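Riretti (software)

Riretti is a software suite for processing demonstrations recorded with hand-held grippers and turning them into training material for robot manipulation policies. It covers time alignment, camera calibration, trajectory estimation, quality screening and export. The suite is maintained by Climuvwood, a robotics software company, and is used mainly by laboratories and contract recording sites that work without a robot present during data collection.

Contents
1 Background
2 Architecture
3 Trajectory estimation
4 Two-handed recording
5 Screening and export
6 Reception
7 See also

Background

Work on Riretti began as an internal tool at Climuvwood under Manee Sukprasert, who had previously written calibration software for fixed camera cells. The first version was a set of command-line scripts that read video from a wide-angle camera and motion data from an inertial sensor, and wrote a single file containing the path of the gripper. It was known inside the company as the "path writer", a name that survives in parts of the source code.

Gaétan Gill joined the project to rewrite the estimation stage, which had been slow and tended to lose its place when the operator turned quickly. His version was adopted as the core of the first public release, made in September. The graphical review tool was added afterwards by Kendra Dhillon and has been part of the standard installation ever since.

Architecture

The suite is divided into independent stages that communicate through files on disk. A stage can be stopped, repeated or replaced without disturbing the others. Each recording is held in its own folder, together with a plain text record of the settings used at every stage. The maintainers have kept this arrangement in spite of requests for a database, on the grounds that a folder can be copied to another machine and inspected with ordinary tools.

The ingest stage reads the raw video, checks it for missing frames and brings all sensor streams to a common clock. Recordings are resampled to 60 frames per second by default. Where a stream has a gap longer than the permitted limit, the recording is split at that point and the two parts are treated as separate demonstrations.

Calibration is carried out once for each gripper and stored in a device profile. The profile describes the lens, the offset between the camera and the fingertips, and the relation between finger position and opening width. A profile remains valid until the camera is removed or the fingers are changed.

Trajectory estimation

The estimation stage combines visual features with inertial measurements to recover the position and orientation of the gripper over time. It first builds a map of the recording space from a slow mapping pass, and each later demonstration is located within that map. Large rooms with varied furniture and fixed architectural detail generally give a stable map. Bare walls, large panes of glass and people moving close to the camera are the most common sources of error.
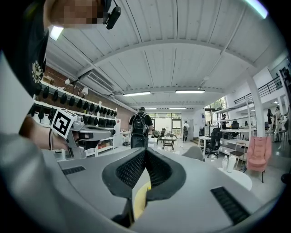

To limit the effect of moving people, the software applies a mask to parts of the image that do not stay consistent with the map. The body of the gripper itself is masked in the same way, using an outline kept in the device profile. Features from the masked regions are ignored for localisation but remain in the exported video, as the learning software may need to see the fingers and the object between them.

The estimator runs in two passes. The forward pass produces a rough path quickly enough for an operator to learn at the recording site whether a demonstration is usable. The second pass, normally run overnight, refines the whole path at once and closes small gaps. Sites with limited computing equipment may omit the second pass, although the documentation advises against this for tasks that require close fitting or insertion.

Two-handed recording

Support for two grippers was introduced in version 2. Each device is tracked separately, and the two paths are then placed in a shared coordinate system. If both devices have been located in the same map, no further information is needed. Otherwise the software relies on square fiducial markers fixed to the grippers, which allow the camera on one device to measure the position of the other whenever the marker comes into view.

Marker measurements are used as corrections and are weighted by the apparent size and angle of the marker. A marker seen near the edge of a wide-angle image receives a low weight, as lens distortion is strongest there. Diane McIntyre, who wrote this part of the suite, has described the weighting scheme as deliberately cautious. An optional setting permits the corrections to be smoothed over a longer interval, at the cost of a slight delay in following sudden movements.

Screening and export

Screening is partly automatic. The software rejects demonstrations in which tracking was lost, the gripper exceeded the speed limit of the intended robot, or the path left the area that the robot could reach. The remainder pass to the review tool, where a person may approve them, shorten them or mark them for repetition. In the reference set distributed with the suite, 2,000 demonstrations were submitted for screening and 1,985 were retained.

Approved demonstrations are exported with synchronised video, gripper poses and opening widths. Exporters are supplied for Workar, a training framework, and for Zacharias, a motion planner that replays recorded paths in simulation before they are attempted on a physical arm. Other formats can be added through a short plug-in written in Python.

Reception

Brayden Pelletier, reviewing the suite for a trade newsletter, praised the clarity of its error reports and the speed of the forward pass. He considered the review tool less satisfactory, noting that it could not display two recordings side by side and that keyboard shortcuts differed between operating systems. The shortcuts were later made uniform. Side-by-side display is listed among planned features in the project's roadmap, last revised on April 10, 2026.

Users have also commented on the size of the intermediate files, which can exceed that of the original video. A clean-up command removes them after export but also deletes the map, so that any new demonstration in the same room requires a fresh mapping pass.

See also
Imitation learning
Visual-inertial odometry
Fiducial marker
Camera calibration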